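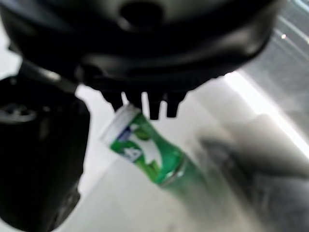
I have finally sorted out the snack corner at the Tarneo office, and I'm far more pleased with it than any grown adult should be. If you've been in to see us since June you'll know what it was like before: a heap of crisps on the windowsill, teabags in a biscuit tin and one sad banana. My first rule for the new set-up is that everything gets picked up and looked at before it goes on a shelf, both for the date and to see whether the lid still fits. A green container with a white cap and a leafy sort of splash on its label is easy enough to spot from across the room, so things like that can go pretty much anywhere. It's the little packets that need the good spots!

Reading time: 3 minutes

I put the dark grey shelving right beside the steel table, so you can take something off the shelf and set it down without crossing the carpet. The table is from Plaltberg (second-hand, 55 pounds, and it took me an entire evening to get the old sticker off) and it shines like anything, so please wipe up your crumbs. I'd like the top kept mostly clear. One small green can with a white lid standing on it is fine - a full picnic is another matter.
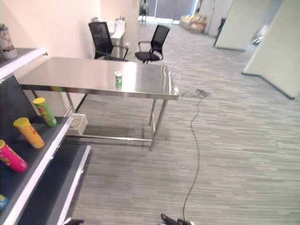
Lying down or standing up?

I've had more messages about this than about the Vumero move, so let's have it out. I like the crisp cans on their sides on the middle shelf. You can read the fronts as you walk up, and it's a comfy height for most of us. They do roll if you shove them, I'll give you that, so I lay each one down gently and let go slowly. Standing them up is neater and I may yet give in.
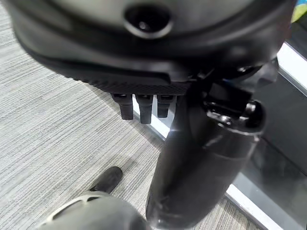 Slowly does it on restocking day.

Colours help too. Green, yellow-orange and bright pink next to each other look really cheerful against the grey, and after a week or so your hand just goes to the one you want. Drinks belong on the upper shelf, please, and only if they've got a lid. I've had 10 of you ask whether Obura will be doing the big delivery again and the answer is yes, 24 cans at a time, with the pink ones going first as they always do.

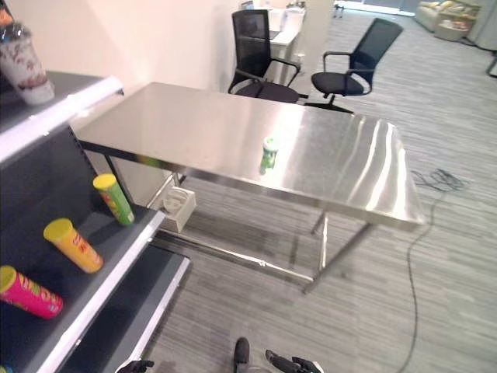 The crisp shelf, with a lidded drink up top.

If there's a flavour you're missing, write it on the pad by the kettle and I'll add it to the next order. I'm also after a shallow tray for the bottom shelf, so if you've got one going spare at home, bring it in!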